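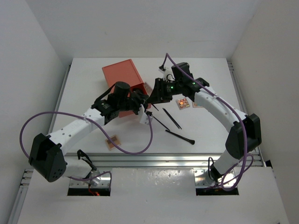
One reader of the March post objects that a lidded box is the wrong container for small parts, and that open trays on the tabletop would save a step every time. The objection is fair for parts in daily use. Mine sit for weeks, and open trays collect dust and end up with screws from three different jobs in them.

The orange-red box with the flat lid stays. A flat lid gives a second surface, so a parts list or a smaller box can rest on it. Against a white table the color is easy to find, which matters more than I expected when I chose it over the gray version from Okosis.

Current contents: 414 fasteners left over from the Dunstan shelving, in 8 bags, plus six spare hinges. Bags are labeled on the short edge and stand upright. Laying them flat fits a few more but means lifting the whole stack to read the labels. The Drukari dividers I tried first were too tall by the thickness of the lid and went back.

The small square tan tile is a separate item. I use it under anything with a sharp underside, and it has no fixed place yet.

Next is the drawer with the cable ties, nearly 2,000 of them, in four lengths and unsorted.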